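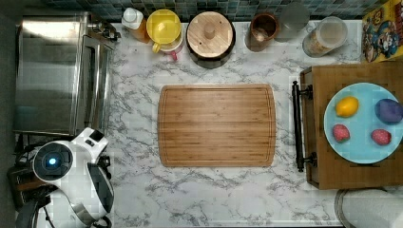
Ticket 2541
Site: Brendport demonstration kitchen
Equipment: Sengar arm, left-hand mounting, with wrist camera
Raised by: Rilledham visits office
Assigned to: Santosh Agarwal
Priority: High (public open day)
Status: Resolved, monitoring

Summary
During the rehearsal for the open day on Feb 9, 2021, the arm stopped twice while moving fruit from the plate to the cutting board. On both occasions the control screen showed "Joint limit, path refused". The gripper remained open and no item was dropped. The presenter ended the demonstration early and asked for the fault to be dealt with before the first group of visitors was admitted.

Log

09:40 Fault reproduced with the strawberries. The lemon and the plum were picked up and set down on the board without difficulty.

09:55 Power and emergency stop circuits checked. No fault found. Arm restarted and returned to its home position.

10:10 Layout compared with the Hikik setup sheet. The tray with the plate had been placed further to the right than the sheet allows. The presenter confirmed that it had been moved to give visitors a better view of the board.

10:20 Tray moved 40 mm towards the board. Strawberries reached at normal speed. Two further runs requested by the visits office.

10:35 First run complete. Second run stopped above the toaster oven with a different message, "Object in path". The safety zone over the oven was found to be set to the height of the previous model. Zone corrected and saved.

10:50 Full sequence run with all the fruit. No stops. Waiting time between moves left at 2000 ms at the presenter's request, to allow for commentary.

11:15 First group admitted, 18 visitors. Demonstration completed.

Cause
Tray outside the permitted area. Safety zone not updated when the oven was replaced.

Action taken
Tray position corrected and safety zone amended. Settings copied to the Rilledham server under this ticket number.

Further action
The visits office is asked to consult technical support before altering the position of any item on the worktop. The containers along the tiled wall are outside the working area and may stay where they are. Marks for the tray are to be applied to the worktop before the next public session.

Ticket to remain open for monitoring until the end of February.

S. Agarwal
Technical Support, Brendport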